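3. Materials and storage conditions

3.1 Mixed storage of small cleaning items

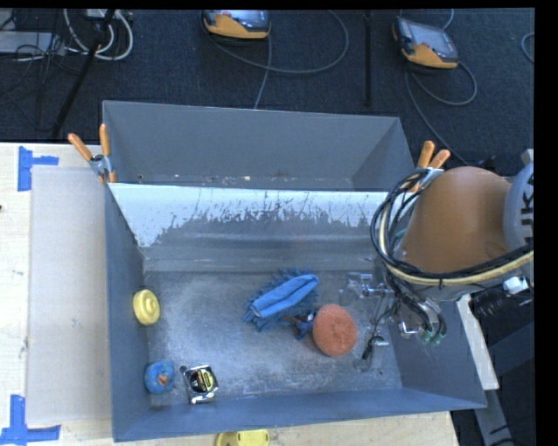
Figure 2. Gray open-topped bin on a wooden tabletop. A folded blue microfiber cloth lies near the center with a round orange-brown sponge beside it; a tape measure is in the near left corner.

3.2 Condition of the bins

The Colonholm workroom keeps its small goods in open bins with sloped inner walls. We looked at 18 of these bins over one season and listed 219 items in them. Cloths and sponges made up 64 of the items. The rest were hand tools, toys, caps and other small parts that had no fixed place in the room.

Dust was the most common problem. The bin in Figure 2 has pale powder across its floor, and the upper part of the far wall is whitish with gray streaks running down it. We did not test the powder or the streaks. Similar marks were noted in other bins, mostly in those kept near the paint shelf. Staff at Colonholm wiped the bins when they were emptied, but a bin that was never fully emptied could go until December without being cleaned.

A shaggy cloth is a poor neighbor for small objects. It hides them, and its pile picks up grit from the floor of the bin. In Figure 2 a small dark brown stick-like object shows at the lower edge of the cloth and could easily be missed from another side. Flat, round items such as the sponge stay in view more easily but take up floor space.

3.3 Sorting rule

Items were sorted under the Clullisance scheme, which uses three groups: soft goods, measuring tools, and loose parts. Toys were placed with loose parts. Under this rule the contents of the bin in Figure 2 would go to three separate bins. Sponges were counted as soft goods even when stiff. An earlier version of the scheme, used at the Texier site, put sponges with brushes, and the two sets of counts should not be compared directly.

Bins were wiped with a damp cloth before refilling. The cloth used for wiping was kept out of the count.

Section last revised Aug 22, 2021. Contact: Illard Workroom Studies, editorial desk. Copyright Illard. Back to top

Comments (3)

binsandboxes: Did you try lids? We put lids on ours and the dust went down, but people stopped putting things back.

rk_store: Sponges with soft goods makes sense to me. We had them with brushes for years and the brushes always ended up on top.

mlt: Is the full item list going to be posted? I would like to see how the tape measures were counted, and whether a broken one goes in loose parts.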